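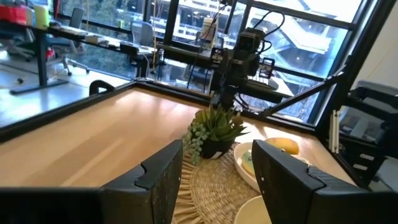

Woven placemats and table trays: care and use

By Efthymia Margaritis
Updated March

These answers cover natural-fibre placemats with a fringed edge and open-weave rattan trays, used indoors on a wooden table. They don't apply to plastic-coated or paper-backed mats.

Can a potted plant stand on a woven mat permanently?

It can, provided the pot has a saucer or no drainage hole. Water that seeps under a pot is held by the fibre and stains both the mat and the table top. Lift the plant off to water it, let it drain for an hour and put it back. Trailing succulents are best lifted by the pot with one hand under the base; the stems break off easily if they catch on the weave.

How often should the mat be turned?

Every two weeks in a bright room. Straw-coloured fibre darkens in sunlight, and a pot left in one place will leave a paler circle. The circle does fade, but slowly.

Does fruit mark the fibre?

Whole fruit with a dry skin doesn't. Cut fruit does, mango worst of all. Put it on a plate. Ximeng Dong tested mango juice on an offcut for us and the mark remained after three washes in cool water.

What is the difference between a placemat and a tray here?

A placemat lies flat and takes one setting. A tray is stiffer, and when round will usually take two plates side by side if they are small. The Bullau tray in our range is tested to a load of 2,000 grams, spread evenly. Weigh the plates as well as the food.
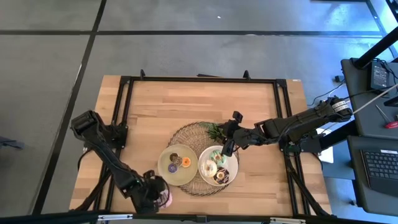

Table Linen & Ware, issue 200, p. 14

Can donuts go straight on the rattan?

No. Plate them first. Glaze and sugar settle into an open weave and have to be brushed out strand by strand. Two round plates on one tray keep the food clear of it, and crumbs that fall through can be wiped from the table afterwards.

Is a pineapple too heavy for a tray that already holds plates?

Usually not for a table tray that stays put. For carrying, take the pineapple separately. The leafy crown has stiff points which can lift a loose strand, so keep it clear of the weave if you can.

How is a woven tray cleaned?

Shake it out, then brush along the direction of the strands with a dry nail brush. For grease, use a cloth wrung out in cool water with one drop of washing-up liquid. Don't soak. Dry it flat, away from radiators.

Will rattan scratch a butcher-block table?

The fibre itself won't. Grit trapped beneath it will. Wipe the wood before the tray goes down, and lift the tray to move it. On oiled wood, wait 24 hours after oiling.

The fringe has become uneven. Can it be trimmed?

Yes, with sharp scissors and the mat dry. Comb the fringe outwards first. Leave at least 1 cm beyond the last row of binding.

Where do I find the product number?

On the paper band supplied with the item. Placemats are 1,114 and trays are 3,311. Quote the number when writing to Yuxi Ding at Pralora about replacements.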